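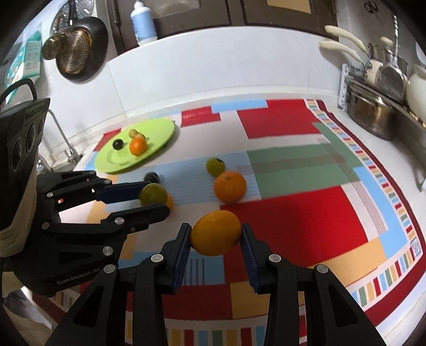

My mother's test of a house guest was whether they put things back where they found them. Not many passed. I have been applying the same test to machines for the better part of a year now, and so far the machines are doing slightly worse than my uncle.

The question that got me started came from Emil Thaler, who I used to share an office with and who now spends his days trying to get a pair of grippers to tidy up. Over a curry in October he asked me which chore I would hand over first, if I could hand over only one. I said the bathroom. He said everyone says the bathroom, and that everyone is going to be disappointed, and would I like to think of something involving fruit.

I didn't, much. But fruit is apparently where we are. You take a lemon off the table and you put it on a plate. Then you do the lime. If there is an orange you do the orange. I can do this while on the phone to the gas company, and I suspect you can too, so it is hard to work up the proper amount of awe when a machine does it. Emil says this is the whole trouble with his line of work. Had he built something that plays chess he'd be getting free dinners.

So, in the spirit of fairness, I tried to pay attention to what my own hands do with a lemon. It is more annoying than you would think. The fingers open to the right width before they arrive. They squeeze enough to hold it and then stop squeezing, which I had never noticed was a decision. If the lemon rolls, they follow it. If there is a lime in the way, one finger moves the lime without anybody sending a memo. And then there is the putting down. I had assumed putting down was the easy half, and according to Emil it is where most of his bad afternoons come from. Let go too high and the thing bounces. Let go too low and you are pushing the plate across the table. Let go of a round fruit at all and it may have plans of its own.

A lemon is a friendly object, mind you. It has two ends to get hold of and it doesn't mind being pinched. A ripe plum minds a great deal. The same two fingers that are fine for the lemon have to turn up at the plum in a different mood entirely, and mood is not something you can buy as a spare part. I asked what happens with a very ripe fig and Emil changed the subject.

I kept a tally at one point. Emil let me sit in on a session where the job was clearing a table, and I was allowed to write things down provided I didn't talk. The log at the end said 767 attempts, of which 641 had been marked good. I thought that sounded splendid and said so, having by then been quiet for ages. Then I thought about it on the bus. If I dropped, squashed or mislaid one piece of shopping in every six, I would not be allowed to put the shopping away. I'd be asked to go and sit in the other room.

It also matters what counts as good. Getting the orange on to the plate was good. Getting the orange on to the plate by way of the tangerine was also good, as long as both were on the plate at the end. My mother would have had words.

People who sell these things are more cheerful. There is a firm called Nisine which sends me a newsletter I don't recall asking for, and it has been promising me a kitchen helper "soon" for as long as I've been deleting it. Duvholm, who do the shelves-and-boxes end of things, are a good deal more modest, and I trust them more for it. A friend of Emil's works at one of their sites, where an arm lifts identical cartons off a belt and puts them on a pallet. It does this all night and is very good at it. It is also bolted to the floor inside a fence, and if you gave it a carton of a different shape it would need a meeting first.

I think that is more or less the line at the moment. On a shop floor you can tidy the world up for the machine. Same box, same belt, same light, no dog. At home the world is what you are asking the machine to tidy, so you can't very well do it first. Although I did exactly that for the round vacuum cleaner, a Neneo, which I was given two Christmases ago. Before it can clean the floor I have to pick up the socks, the charger, the bath mat and one particular chair. It takes me 15 minutes. The Neneo then takes over and wedges itself under the sofa.

What a kitchen adds to all this is everything else. Shiny pans, for a start, which Emil complains about the way other people complain about parking. Patterned cloths. Things leaning on other things in the dish rack, so that you can't take one without reaching an agreement with the rest. Unloading a dish rack is the chore I have now settled on, by the way, if anyone is taking requests. It has no prestige and I loathe it. Emil reckons the plates might be manageable before long, the mugs a while after that, and that I should go on doing the ladles myself.

He is not gloomy about it, I should say. He gets properly pleased when a lime goes where it should. There is an older colleague, Riedl, who has been at it far longer and who measures progress by how far away he dares to stand, and by that measure they have come on a lot. He used to hover. Now he goes and makes tea.

I asked Riedl whether he'd have one at home. He said he would, for the fruit, but that he doesn't eat very much fruit.

Meanwhile the dish rack here has been full since this morning and I can see the ladle from where I'm sitting.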